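Flindon hardwax oil for worktops: a sceptic's review

I have been burned by "one coat and done" wood finishes before, so I went into the Flindon tin expecting very little. The label promises a food-safe, water-resistant surface in a single application, with no sanding between coats. There are no coats to sand between if there's only one, which should tell you who wrote the label.

I paid for this myself. Flindon did not send it to me, and after this they probably won't.

The job was a butcher-block counter next to a kitchen sink, the worst spot in any house for bare wood. The old finish was a Yaman mineral oil that had gone blotchy within a year. I sanded back to clean wood, vacuumed, wiped with a barely damp cloth, let it dry overnight and started in the morning.

First complaint: the tin. The lid has a lip that holds a ring of oil, and every time you press it shut a bead of the stuff runs down the side. Put newspaper under it. The oil itself is thin and a little yellow, with a smell like an old paint store. "Low odor," says the label. I had two windows open and could still smell it at dinner.

Application is easy enough. You spread it with a lint-free pad, wait, then buff off whatever hasn't soaked in. The waiting is where the instructions fall apart. The tin says "until absorbed," the leaflet says 15 to 30 minutes, and the company's website says to use your judgment. I went with the leaflet and had sticky patches near the backsplash, where I'd put too much on. 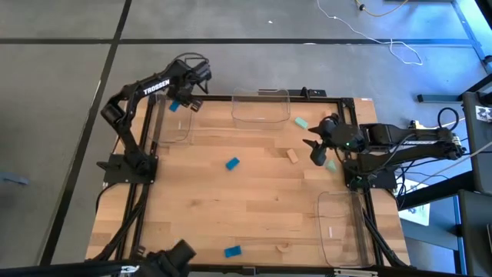 Do you need a second coat? Plan on two for any counter that gets used, and on three near a sink.

After the first coat my counter looked fine and behaved badly. A glass of water left a pale ring in the time it took to eat lunch. After the second, the ring took most of an evening to show and faded by itself. The third went only around the sink, and water there finally stayed in beads long enough for me to find a cloth. So the single-coat claim is nonsense, and it matters because the small tin won't stretch to three coats on a full-length counter. You will be buying another one.

Drying time is also optimistic. "Ready for light use in 4 hours" is true if light use means looking at it. I gave it a full day between coats and the surface still felt slightly tacky under a warm hand.

Now the parts I can't argue with. The color is good: it warmed up the pale strips without turning them orange, which the Yaman always did. Scratches are simple to fix. I dragged a cast iron pan across the counter in December, rubbed the mark with a 300-grit pad and a dab of oil, and now I have to hunt for it. You can't do that with varnish.

Stains are a mixed bag. Coffee wiped off. Red wine wiped off if I got to it soon. Turmeric did not care what was on the wood and is still there.

I also tried Fliren's board wax over one end, on the theory that more protection can't hurt. It went cloudy and showed every fingerprint, and I had to scrub it off. Skip that.

What about Dusell, the one every forum tells you to buy? I've used it on a desk. It dries harder and smells less, and it costs a lot more. For a desk I wouldn't bother – for a counter by a sink I probably would, if the price ever came down.

I'll keep using the Flindon because I have most of a second tin left. Two and a half stars, and the half is for the color.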